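Planning the Money for a Two-Arm Kitchen Robot

Many people ask us first about the price of the arms. I think it is the wrong place to start. Our pair came from Fomska and cost 2,675 dollars with the grippers, and I was happy with this number for one evening. Then I began to write the list of the other things.

Make the list before you order. Put the arms on the first line, and after them the stand, the power supplies, the wrist cameras, spare fingers for the grippers, and longer cables. Cables are the line which everybody forgets. We paid 38 dollars for a set from Watitz and we should have bought it on the first day. A cable must be long enough when the arm is fully stretched, so measure it in this position and add a hand's width.

Next, take a tape measure to the kitchen. Write down the free floor in front of the refrigerator with the door open, the way to the stove, and the narrowest place where the stand must pass. The Bedness stand is 22 inches wide at the base. It goes through our doors, but only if the mat is moved first. 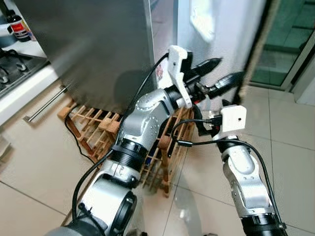
Floor tiles are easier than carpet for a stand with wheels, but check that the wheels have locks. If they don't, keep money for new ones. Anything that stays on the floor, like a rack or a power cord, needs another place before you start to work, and a few wall hooks are cheap.

For the camera brackets, ask if someone can print them for you. Printed ones are good enough for light cameras. Order 2 extra, because the first thing that hits a cabinet handle is usually the bracket — and then you wait a week for the mail.

Mowat sells a service plan for the joints. We did not take it in the first year. If your arms will work every day, compare its price with one replacement joint and decide from that.

Keep almost a fifth of the budget unspent until the arms have worked for one month. Write every small purchase in the same list, also the screws and the tape. When we ordered in October, I did not do this, and I still can't say what the whole kitchen setup cost us.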